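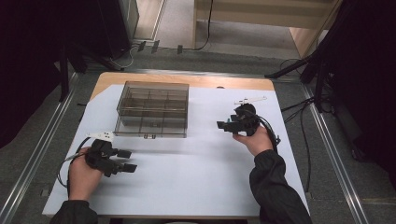

What counts as a valid speed reading when a town wants to move a pedestrian crossing?
The 85th percentile speed of free-flowing cars, taken at the proposed spot, over at least one full daytime period. An average won't do, and neither will a reading from the old crossing.

1/ Some notes on the Jorow crossing study, as people keep asking how the new location was picked. The report runs long. These posts cover the method only.

2/ Site: the two-lane stretch of Stestura Road between the school entrance and the Cattaneo bakery lot. Posted limit is 30 mph. The existing crossing sits just past a curve.

3/ Tube counters went down in October. We logged 674 vehicles in the morning period, 7 to 9 a.m., and 618 in the afternoon period, 3 to 5 p.m. Both are single-day counts, both directions combined.

4/ Free-flow means a gap of five seconds or more to the vehicle ahead. Vehicles in a platoon were dropped from the speed sample. They are still in the volume numbers. People mix these two up, so check which table you are quoting.

5/ Stopping sight distance is the main problem. A driver coming downhill needs more room than the flat-road table gives. The hedge on the inside of the curve takes away a good part of what is left.

6/ The proposed location is 65 yards north of the curve. Sight lines were measured from a driver eye height of 3.5 feet to a target at 2 feet. Standard practice uses those heights. We also ran a lower target for small children and put it in the appendix.

7/ Pedestrian demand was counted separately, by side and by direction. A good share of people walking to the Avov bus stop cross mid-block already, well away from the paint. Moving the crossing north puts it closer to that line.

8/ Not covered: lighting. The poles on the east side belong to the utility and the lamp data we were given is out of date. A night survey is a separate job with its own budget line.

9/ Also not covered: whether a flashing beacon is needed. The guidance we used looks at volume, speed and number of lanes together. Two lanes at 30 mph lands in the middle of the chart, where the engineer has to pick.

10/ Correction to post 3: the afternoon count started at 3:15, after a tube came loose and had to be re-taped. The report has the right start time in table 4. The total is unchanged.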